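The Red Cloth

Shiuli Sikder got off the bus at Kotergate at ten past four, with one suitcase and a key she had not used in six years. The flat was on Luo Street, over the shop that used to sell lamps. Her aunt had left it to her, along with a list.

The list was written on the back of an electric bill. Pay the 105 owed to the dairy. Give the good pans to the family downstairs. Sell the piano if it will go for 200, otherwise leave it. The last line said, Fold the red cloth and put it on the table.

She did the pans first. Then she paid the dairy, where the man wrote her a receipt and asked if she was staying. She said she had a return ticket to Suvmont for the end of September.

She found the cloth at the back of the linen drawer. She shook it out over the bath and folded it lengthwise, then again, until it was long and narrow, the way her aunt had always done it before company came.

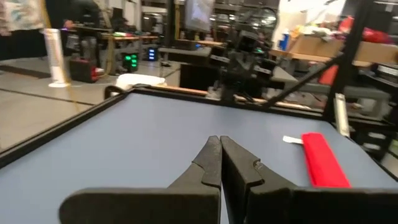 What was the cloth for?

It went on the table when somebody was expected. Her aunt put it out in the morning and took it away once the guest had eaten, and as far as Shiuli knew it was never spread open and never had a plate on it.

Shiuli made tea and sat by the window. She didn't know who was expected. Down in the street a boy was pulling the shutter closed on the shop, and it stuck halfway and he kicked it.

At half past six there was a knock. It was the woman from number 54, holding a covered dish in both hands.

"She said you'd be here sometime this month," the woman said. "I've been looking for your light."

Shiuli let her in and went to find two forks.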